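Refitting the Eight-String Lap Steel

Several members asked about the lap steel I brought to the May meeting in Wakville, mostly about why it now stays in tune and why it no longer buzzes when the amp is turned up. I said I would write it up for the newsletter. This covers the nut, the bridge, the pickup and the wiring. The finish is the same one it had before, except on the back.

The instrument is a plain slab of maple with eight strings, built from the Flerkelberg plan that a number of you have on file. I followed the plan closely the first time and had mixed results. The body shape is good and the weight sits well on the lap. The hardware layout is less good. The plan puts the tuners in two rows of four with the posts all at the same height, so the inside strings rub against the outside posts on their way to the nut. You can hear it as a tick when you tune up. The pitch hangs for a moment and then jumps.

I took everything off the body first. If you do this, put the screws in a lidded box with a slip of paper saying which hole each set came from. The bridge screws and the tuner screws on mine looked alike but the bridge screws are a little thicker, and one of them forced into a tuner hole will split the maple.

The tuners

I kept the Blöndal tuners. They turn smoothly and there was nothing wrong with them. What I changed was the position. The old holes were plugged with maple dowel, glued and left overnight, then cut flush with a flat saw and leveled with a block and 200 grit paper. The new holes are staggered so that each string has its own straight path from post to nut.

Lay this out on paper first, full size. Draw the eight string lines from the bridge through the nut and carry them on to the end of the head. Then set each post on its line, leaving enough space for the tuner housings underneath. My first drawing looked fine from the top and could not be built, as two of the housings would have overlapped. The second drawing worked. I taped it to the body and marked through it with an awl.

Drill from the face with a backing board clamped tight underneath. A brad point bit is best. The plugs are end grain if you cut them from ordinary dowel stock, and a new hole that lands half in a plug and half in the body will try to wander toward the softer side. Two of mine did land that way. I went slowly and they came out acceptable, though one needed a touch with a round file.

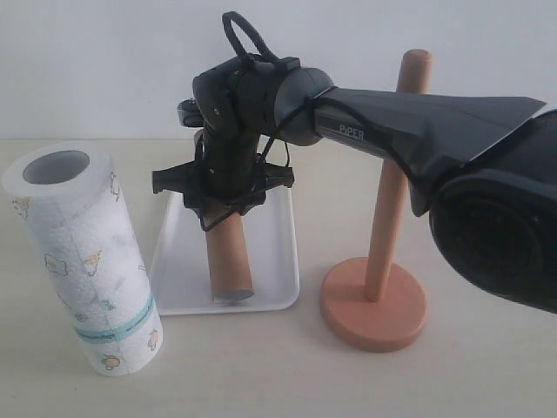 The nut on the old setup was a piece of aluminum angle with shallow filed notches. On a lap steel the strings sit well above the body and the bar does the work of the frets, so the nut only has to hold the strings at the right height and spacing. That sounds easy, and the angle did it for a while. But it was thin, and under the pull of eight strings it had begun to lean toward the bridge. You could slide a sheet of paper under the back edge.

The replacement is a brass bar, square in section, let into a shallow slot across the body. The slot was cut with a backsaw and cleaned out with a chisel. It should be a snug fit that you can push in with your thumbs. I used no glue. String pressure holds it, and it can be lifted out if the spacing ever needs to change.

Spacing was the part I spent the most time on. The plan calls for equal distances between string centers. With a heavy bottom string and a light top one, equal centers give you unequal gaps, and the low strings feel crowded under the picks. I set the gaps equal instead, measuring from the edge of one string to the edge of the next. Members who play with three fingerpicks and a thumbpick will notice the difference right away. Some players prefer equal centers and are used to them, so try both on a scrap nut before you commit the brass.

File the notches so that the string sits about halfway into the metal and no deeper. The bottom of each notch should slope down slightly toward the tuners. The string then leaves from the front edge, at a clean point. A flat-bottomed notch will give you a sitar sound on the open strings, which I had on the fourth string until I went back and corrected it. The tops of all the strings should be level with each other, so the bar touches them evenly. This means the heavy strings need deeper notches than the light ones. Check it by laying the bar across right in front of the nut and looking toward a window.
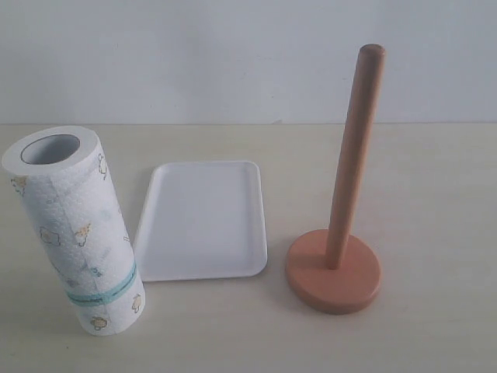 Paper towels, tray and wooden holder on the table.

The bridge

My bridge is also brass now, and it is the same stock as the nut. The old one was a bolt laid in a groove, and it rolled. Members with this kind of bridge should look at whether the groove has worn. Mine had, on the bass side, and the scale length was slightly longer there than on the treble side. With a bar held straight across the strings, that is enough to put the chords out as you go up the neck.

The strings pass over the bridge and down through the body. The plan has them anchored on the face with a row of small wood screws, and I do not recommend this. The screws pull up over time. I drilled eight holes straight through and fitted ferrules on the back. Drill these on a press if you can get to one. If you drill freehand, the holes will look fine on the face and untidy on the back, and the ferrules will show up every error. To get around this, drill a small pilot from the face, then do the ferrule recess from the back and meet it in the middle.

The distance from the front of the ferrule block to the end of the body on mine is a little more than the plan shows. The blank was 336 millimeters at the wide part of the body before trimming, and I had left it slightly oversize at the tail end. If you cut yours to the line, check that you have enough wood behind the bridge before you drill anything.

One thing to watch is the angle of the strings over the bridge. Too steep and they bind at the contact point, and you are back to the same tuning trouble you had at the other end. Too shallow and they rattle. I moved the row of holes back once on paper and was glad I had not drilled yet.
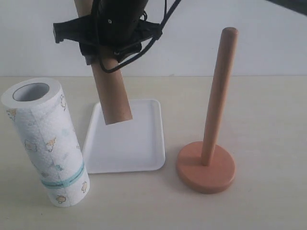
Cardboard tube over the white tray.

Pickup and wiring

The pickup is a Witidov single coil, wound for eight strings. I had it in the instrument before and it always hummed. I had blamed the pickup. The fault was in the cavity, which had no shielding at all, and in the ground wire, which went to a bridge screw that did not touch the bridge.

The cavity is now lined with copper tape, with the seams overlapped and a dot of solder across each one. The tape adhesive is sold as conductive but I would not count on it. Test from one corner of the cavity to the other with a meter. Run the lining up over the lip so that it makes contact with the control plate. If your plate is plastic, line the back of that too.

For the ground, I drilled a narrow channel from the control cavity to the underside of the bridge and ran a bare stranded wire through it. The end is fanned out and trapped under the brass. Drilling this channel is the only awkward job in the whole refit. You need a long bit and a shallow angle, and you should put tape on the far wall of the cavity to keep the chuck from marking it.

The controls are one volume and one tone. I replaced the volume pot, which was scratchy, and kept the other. The knobs are mounted farther from the strings than on the plan. With the original position I was forever turning myself down with the side of my hand.

Pickup height took an evening of small changes. Start low. With eight strings the pull from the magnets on the heavy ones can be strong enough to warble the note, and it is easy to mistake that for bad intonation. I ended up with the bass side a fair bit lower than the treble side. The output is less than it was. The notes are clearer and the amp can make up the rest.

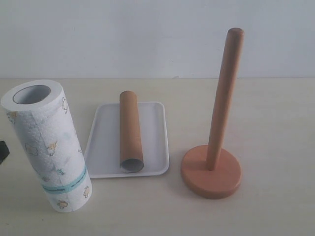
Paper towel roll with small printed animal motifs.

Back and finish

Drilling the ferrule holes chipped the old lacquer on the back in a few places, so I sanded the back and oiled it, and left the front and sides in lacquer. The join runs along the lower edge where it is out of sight. Put the oil on thin, give it a few minutes, and wipe off everything that will come off. Spread the used rags or towels flat outdoors to dry before they go in the trash. Balled up in a bin they can catch fire on their own.

The oiled back grips better on the lap than lacquer did. I had been using a piece of rubber mat under it and no longer need to.

Stringing up

Bring all the strings up together in stages. If you tune one side to pitch first, the nut may shift in its slot before the other side is there to hold it down. Mine settled after a couple of days and has needed only small corrections since. I use a C6 tuning. If you plan to use E13 or one of the A tunings, choose your string set before filing the nut, since the gauges decide the notch widths.

The full-size layout drawing for the staggered tuners is in the plan drawer at the Wakville shop, filed behind the Flerkelberg sheets. Please trace it and put the original back. I also have enough of the brass bar left over for one more nut and bridge, free to any member who is building an eight-string. Ask at the next meeting.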